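Nursery Guidance > Play Areas > Home Corner > Setting Out the Play Kitchen

Last updated: Jan 12, 2018

Staff at the Motomcombe and Tromthorpe settings should follow the procedure below when preparing the play kitchen for a new session. Clear and wipe the table before bringing anything out of storage.
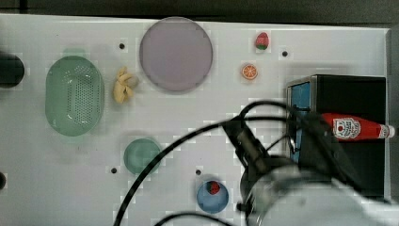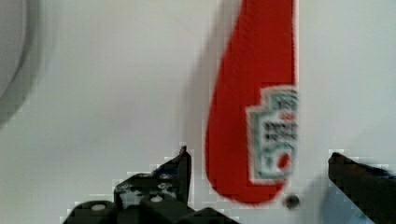

Play food and kitchenware on the white table.

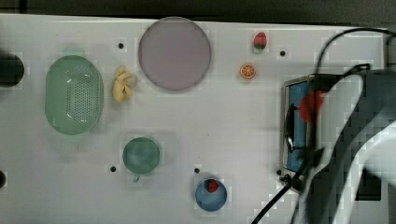
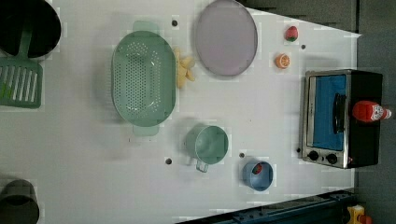 Begin with the largest pieces. Plates and colanders go down first, spaced so that a child can reach each one without leaning over another. Food is then placed between them. Pieces of a similar colour should be kept apart; the yellow banana, for instance, is easily found between the green colander and the lavender plate. Leave the large plate empty, as children will wish to serve their own meal.

Place one item of food in a bowl before the children arrive. A strawberry in the blue bowl is sufficient to suggest a use for the others.

Bottles may be added once the food is in position. Check that caps are secure and labels are not peeling. Anything damaged is to be passed to Mali Probert and entered in the equipment book.

A freshly set table is suitable for four children. Where two groups share the room, allow the first to finish and reset the table before the second begins.

At the end of the session, wash all pieces in warm soapy water and leave them to drain overnight. Replacement items may be requested from Petrică Bratu at the Hitdale office.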